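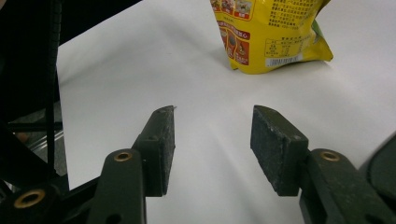

Velimir Georgiev wrote to us in January that a white tabletop "shows every crumb, and I have come to love it for that," and we couldn't agree more! His letter set off so many others that we've put the answers together on one page.

Posted 2023-02-03 by the Stumen workbench team
Filed under: Tables & Work Surfaces, Care

Will a smooth white top stay white?
It can, with very little fuss. Wipe it down at the end of the day with a soft damp cloth and a drop of dish soap, then dry it. Drying is the step people skip, and it's what gets rid of those cloudy streaks.

What about pencil and marker?
Pencil is easy: a plain white eraser, light pressure, done. For marker, try a little rubbing alcohol on a cotton pad, in a corner first. My own desk had a blue line on it for 15 days before I got around to it, and off it came!

Can I use a scouring pad or powder?
Please don't. Fine scratches hold dirt, and on white you'll see them forever (well, every time the sun comes in low).

Do I need a mat?
For cutting and gluing, yes. For sorting small parts, sewing or puzzles, go without. Finding a dropped screw on a bare white surface is a joy after years of dark wood.

How much light is too much?
If you're squinting, turn the lamp toward the wall or raise it a bit. Glare comes back at you faster from a pale top than from a dark one.

Is a white top OK for hot mugs?
Use a coaster. Some finishes take the heat and some don't, and a ring is a sad thing to find out from.

My table rocks. Is it the top?
Most likely the floor or a loose leg. Tighten all 4 legs before you start folding cardboard.

We use cookies to remember your settings. Accept | Manage choices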